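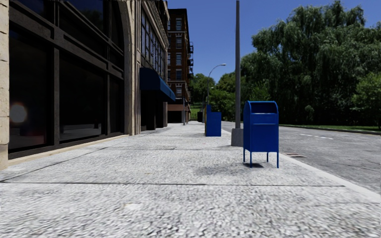 Mokach has finished the first round of its controller comparison for sidewalk delivery robots, and the older of the two controllers came out ahead on most of the course. The Wernmont company ran both in simulation, on a city block built for the purpose. On the sidewalk the block has two blue mailboxes, one a short distance ahead of the other, and a tall gray lamp pole on a square concrete base between them. Most of the differences between the two controllers showed up on that stretch.

The company posted the results on 5/27/21. Each controller was given 900 runs over the same block, with the same start point and the same simulated camera. A run counted as complete if the robot reached the far end of the walkway without touching anything and without putting a wheel over the curb.

The first controller, which Mokach has used in its test carts for two years, plans a path a few yards ahead and follows it until something gets too close. It completed 815 runs. The second, called Jadgate, picks a new steering command from each camera image and keeps no plan. It completed 734.

Of the 166 Jadgate runs that failed, 23 ended at the curb. Most of the others were contacts with the near mailbox, usually on its legs. Mokach said the camera loses sight of the legs once the robot is close, and Jadgate has no memory of where they were. The older controller keeps them on its map after they drop out of view.

Jadgate did better in other ways. It was faster on the open part of the sidewalk and stopped less often. The older controller slowed down for shadows on the paving in a number of runs and in a few cases came to a full stop beside one. Dark storefront glass gave both of them trouble when the simulated sun was low, though neither hit the building.

The block was made with Mishra, the simulation package the company switched to last year. Mokach said it chose a plain street with clear weather for the first round so that the controllers could be compared before people, bicycles and parked cars are added. The light was changed between sets of runs, but the layout was kept the same.

A second round is planned for July. Jadgate will be tested with a short memory of the last few seconds of images, and again with a second camera mounted lower on the robot. The older controller will be run without changes. Mokach also plans to move the mailboxes between runs.

No outdoor trials of Jadgate have been scheduled. The company's carts in Wernmont will stay on the older controller through the summer, and the run logs from the first round are available to partner companies on request.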